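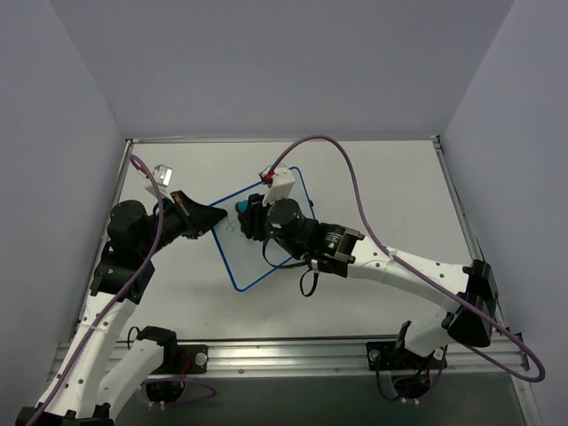
Cluledholm Documentary Fund: progress report, second quarter

Principal shooting on the Fadden river film finished in May. We came back with 122 hours of footage, more than the budget allowed for, and the extra storage has been charged to contingency. The assembly cut runs 3 hours. The target for the festival version is still under two.

Editing moved to the Brunner suite in June. Sound sync is complete. Subtitles for the ferry interviews are behind — the first translator withdrew and a replacement started only this month.

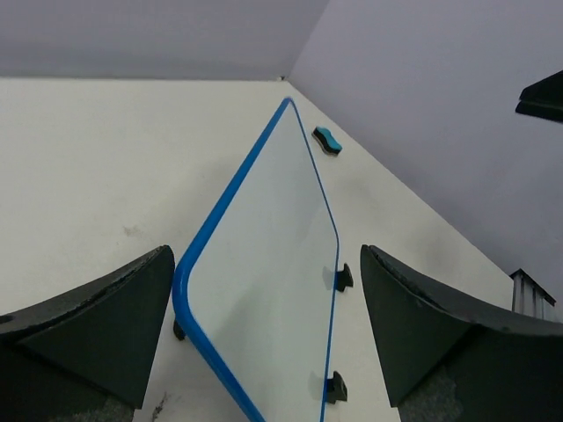 Archive clearance is the slowest item. Of 41 clips requested, 29 are licensed and the rest are waiting on replies from rights holders. If the 1950s newsreel material is refused we will recut the opening with stills, which we already hold.

The Drodstead festival has asked for a rough cut by the end of September. We expect to meet that date without a color grade. Music is not yet commissioned; two composers have sent samples.

Spending is within the approved total. We ask that the third payment be released in August as scheduled, so that the editor's contract can be extended through October.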